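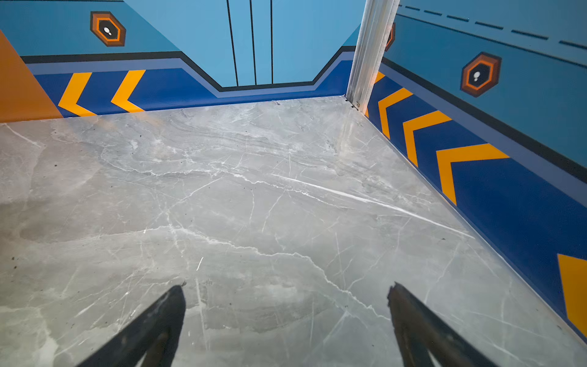 ## Sixteen lines of Finnish

I've started learning Finnish, and I'm having the best time! My teacher, Hilkka Vainio, gave me a poem to memorize, 16 lines long, and I've been reciting it to the kettle every morning since early September. The vowels are pure joy (try saying "hyöky" fast). Bright walls help me stay awake at 6 a.m., too.
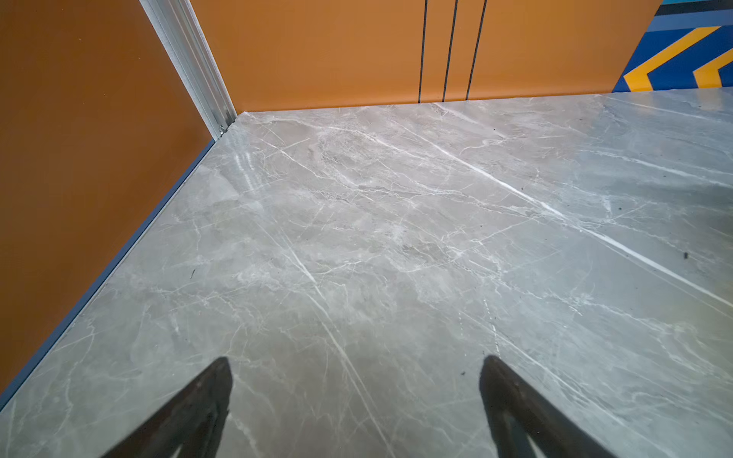 *Orange walls and gray, white-veined floor.*

My flashcard pile is up to 400 words, and I still mix up "tuuli" and "tuli" – wind and fire, so weather talk gets exciting. Next up is the partitive case.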